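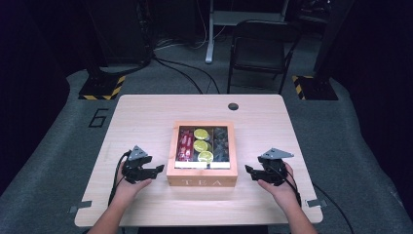 Leopold Aebischer sortiert seinen Tee seit Jahren nach Farben, und er spricht darüber mit grossem Ernst. Angefangen hat er mit einer Blechdose, die er in Nanden auf dem Markt kaufte. «In der Dose lag alles durcheinander», erzählt er, «und am Abend habe ich Schwarztee getrunken, obwohl ich Kräuter wollte.» Heute schwört er auf den Holzkasten mit der Aufschrift «TEA»: links die roten Beutel, aufrecht wie Karteikarten, in der Mitte die runden mit dem Zitronenmuster, rechts die dunklen. Drei Fächer genügen ihm.

Arturo Ferri, mit dem er in Massawe die kleine Teestube Prunell führt, ist in diesem Punkt anderer Meinung. «Leopold denkt an die Ordnung, ich denke an den Gast», sagt er. «Der Gast will wählen, und für das Wählen braucht man mehr Fächer.» Im Lager der Teestube liegen 2000 Beutel, verteilt auf 44 Sorten. Im Februar haben die beiden alles neu eingeräumt, und sie haben dabei viel gestritten -- freundlich, wie beide betonen.

Ob runde Beutel schwieriger zu versorgen sind? «Ja, sie rollen», sagt Aebischer. «Man muss sie übereinander legen, sonst hat man keine Ruhe.» Ferri stellt sie lieber in ein Glas.

Einig sind sie sich beim Material. Einen Kasten aus Kunststoff wollen beide nicht auf dem Tisch haben. «Holz darf man anfassen, auch wenn es Flecken bekommt», meint Ferri. Er wischt die Fächer mit einem trockenen Tuch aus, nie mit Seife, weil der Tee den Geruch annimmt. Aebischer macht es ebenso, nur öfter.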